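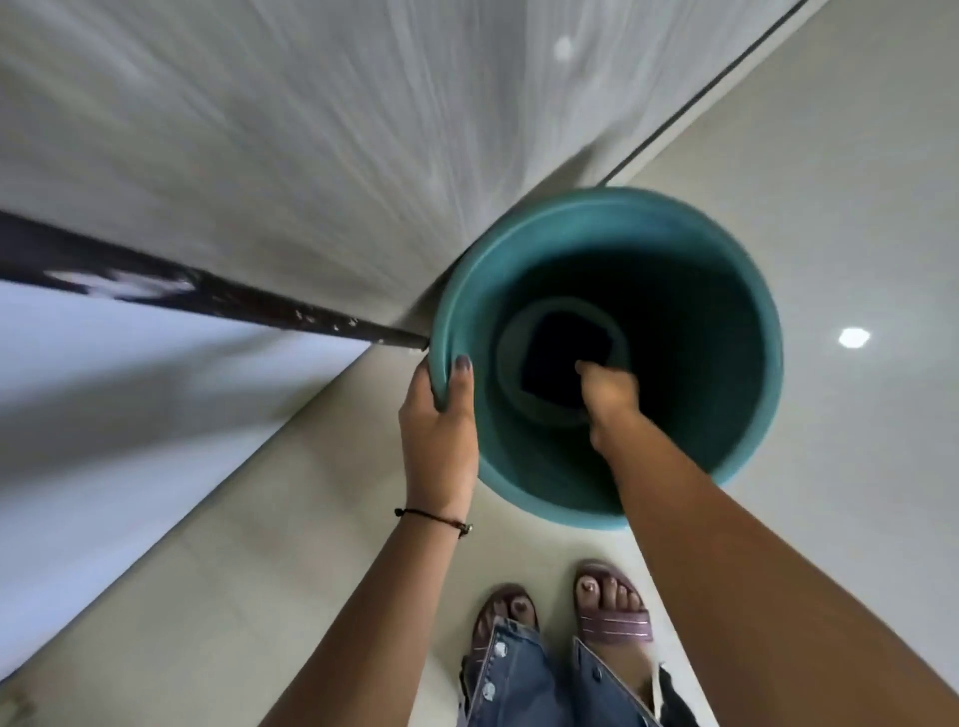
Bucket 2, dark square pad or folded cloth at the bottom.

02/08/2021
Door hardware cleaning, corridor side. Entry by L. Urbańczyk, copy to Verena Bachmann and Zdzisław Kubiak.

Purpose: settle a wiping routine for the lever handles and backplates that does not leave residue around the screws. The last routine (spray straight onto the plate, paper towel) left white crust in the screw slots and a run mark under the keyhole on the store room door. Enikő wants one written method before the Follavport rooms are added to the list.

Solution: Imard neutral concentrate, 18 ml in 6 l of tap water. Mixed in the bucket, water first, concentrate second, stirred by hand. No foam to speak of. The Triditbridge product is still on the shelf but smells strongly of solvent and I do not want it on varnish. Keep it for the metal racks.

Cloth: the dark woven type, used damp. Wring until it stops dripping when held over the bucket, then once more. A cloth that is too wet loads the lower edge of the plate, and the water sits there until it finds the paint.

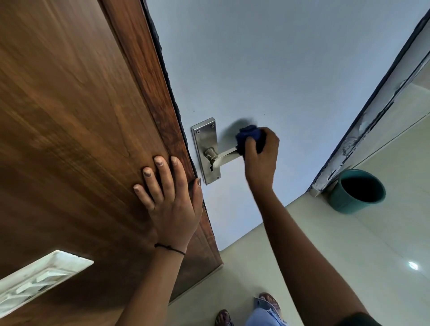 Order of work is lever first, then rose, then plate, then the strip of door around the plate. Start at the free end of the lever and work back toward the rose. Fold the cloth to a clean face before the plate. Go around the keyhole with a fingertip inside the cloth and do not push into it. Screws get a short twist of the cloth each, top pair before bottom pair.

Brace the door with the free hand, flat, fingers open. Without bracing it swings and the cloth skips off the end of the lever. A wedge was tried last November and it marked the floor, so no wedge.

Dwell time: tested 600 s with a wet cloth draped over one lever, per Eugeniusz's suggestion for old fingerprints. No visible gain over a plain double wipe. Dropped.

Frame paint: some of the white is chipped and peeling near the edge. Keep the cloth off it. Rubbing lifts more flakes and they end up in the bucket. Flagged to Zdzisław for scraping and repainting, no date yet.
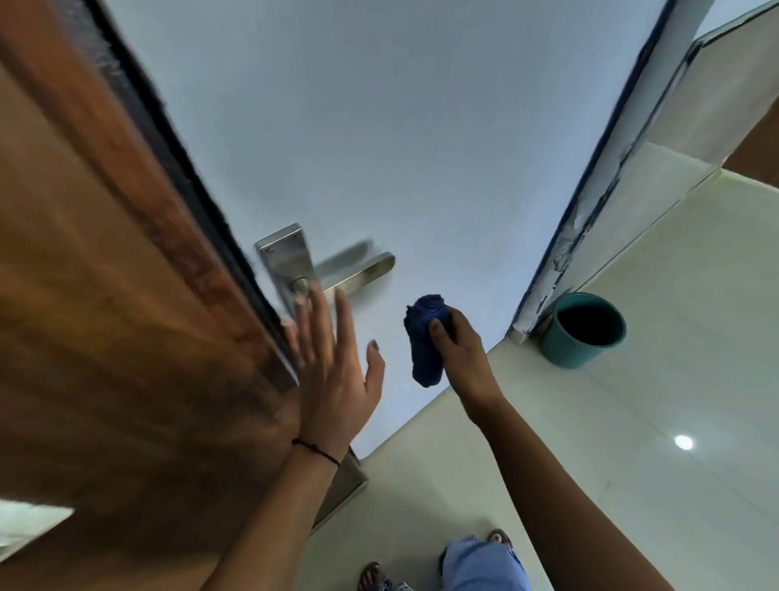

Can the same cloth be used on the wood faces after the metal?
Only after a rinse and a fresh wring, and then along the grain. Grit picked up from the plates will haze the finish.

Bucket position: on the tiles beside the frame, clear of the door swing. Closer is quicker but a door caught it during the first trial. Change the solution when it turns gray, or at the end of each corridor, whichever is first.

Brassy or yellowed patches on levers: leave alone for now. Verena thinks it is wear in the plating, I think old polish. The Ban paste would answer the question but it is abrasive, and if she is right it will make things worse. Try it on a scrap lever first. There should be one in the drawer under the key cabinet.

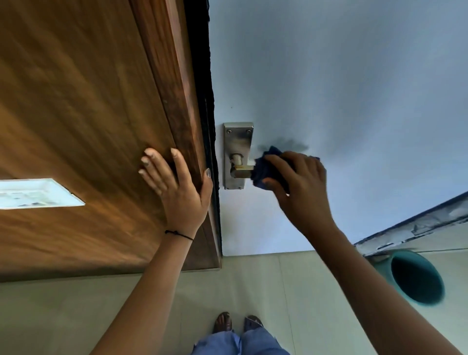
Lever and plate beside the door edge; smudging on the plate, yellowish tone on top of the lever.

To do:
Dry buff with a second cloth, compare with air drying on the same plate.
Order 600 ml refill of the Imard.
Ask Enikő whether the keyholes need graphite after cleaning or only once a year.
Check screw slots again for crust before the method sheet goes out.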